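Skiluvel 事業 中間進捗報告
在宅での創傷ケア記録の共通化について

提出先:Pasidard 助成担当
提出:Truvum 在宅ケア研究会
対象期間:助成開始から2月末まで

1.概要

本事業は、手術後に自宅へ戻った方の傷の様子を、病院、訪問看護ステーション、家族が同じ言葉で記録できるようにすることを目的としている。今期は記録用紙の改訂、試用先での聞き取り、家族向け冊子の作成を進めた。全体の進み具合はほぼ計画どおりだが、冊子の配布だけは来期にずれ込む。

2.記録用紙の試用

試用には32か所の訪問看護ステーションが参加し、468枚の記録が戻ってきた。記入漏れが最も多かったのは「傷の長さと幅」の欄である。長さは書かれていても幅が空欄のもの、幅を書いてあってもどこで測ったか分からないものが目立った。「赤み」の欄は、傷の縁の赤みと周囲の皮膚の赤みが区別されておらず、病院側の読み手から判断に困るとの指摘があった。

旧用紙では自由記述欄が広く、経験の長い職員には好まれていた。一方、交代で訪問する体制のところでは前回の記録と比べにくいという声が強かった。改訂版では自由記述欄を半分に減らし、浮いた分を略図の欄に充てた。 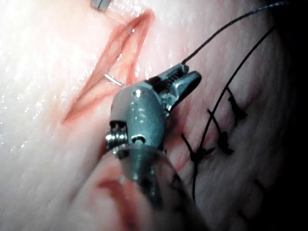
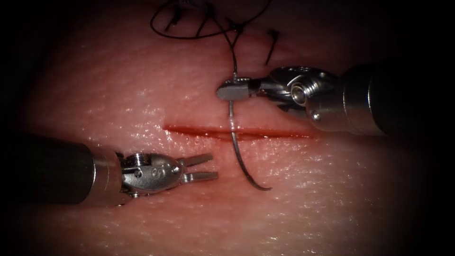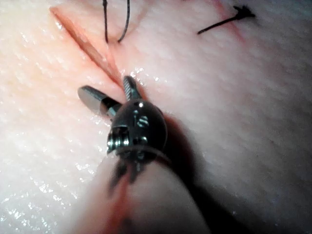
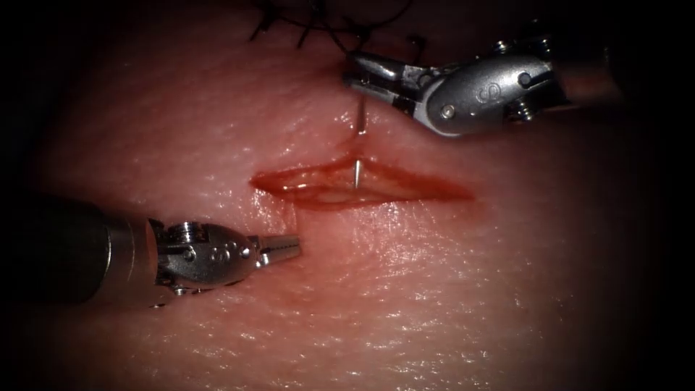

幅の測り方については、用紙の裏面に短い説明を加えることにした。現場で意見が分かれたのは、傷の真ん中で測るのか、いちばん開いているところで測るのかという点である。最後の写真の合成皮膚パッドにある切開のように、中央が広く両端が細くとがる紡錘形であれば、どちらで測っても大きな差は出ない。実際の傷では片側だけが開いていることもあり、改訂版では「最も広いところの幅」と明記し、略図にその位置を印で示してもらう形にした。縁の赤みと周囲の赤みは欄を分けた。長さは端から端までの直線とし、曲がった傷については従来どおり略図で補う。

3.家族向け冊子

冊子は1,000部を印刷する予定で、本文の原稿は完成している。入浴の再開、テープの貼り替え、連絡すべき変化の三章からなる。試し読みをお願いした家族からは、文字が小さい、夜間の連絡先を表紙に載せてほしいとの要望があった。文字は大きくし、連絡先は表紙の下半分に書き込み欄として設けた。この変更で頁が増え、見積もりを取り直している。

なお、Mulligan 地区については、用紙を家庭に置いておく方式を希望しており、ファイルの購入費を消耗品費から支出した。費目間の流用は認められた範囲に収まっている。

4.遅れている事項

病院側の窓口の統一が進んでいない。退院時に用紙を渡す部署が病院ごとに異なり、病棟で渡すところもあれば、会計の際に渡すところもある。後者では説明の時間が取れず、白紙のまま戻る例があった。渡す場所を揃えることは当面見送り、誰が渡しても説明できるよう、一枚ものの手引きを付ける。

電子入力への対応は今期の計画に含めていないが、問い合わせが続いている。来期の前半に希望を聞き取り、必要な費用を別途ご相談したい。

5.来期の予定

改訂版の用紙による再試用を行い、幅の欄の空欄がどの程度減るかを見る。冊子は印刷費の確定後に発注し、試用先から順に配布する。聞き取りは訪問の少ない午後2時以降に設定する。会計報告は別紙のとおり。

お問い合わせ:Truvum 在宅ケア研究会 事務局 | © Truvum 在宅ケア研究会 | ページの先頭へ戻る

コメント

訪問看護職
幅の欄、うちでも毎回もめていました。印を付ける方式なら引き継ぎが楽になりそうです。改訂版はいつごろ届きますか。

家族介護中
夜の連絡先が表紙にあるのは助かります。書き込み欄は油性ペンでもにじまない紙だとうれしいです。

匿名
自由記述欄を減らしたのは残念です。略図が苦手な職員もいるので、記入例を付けてください。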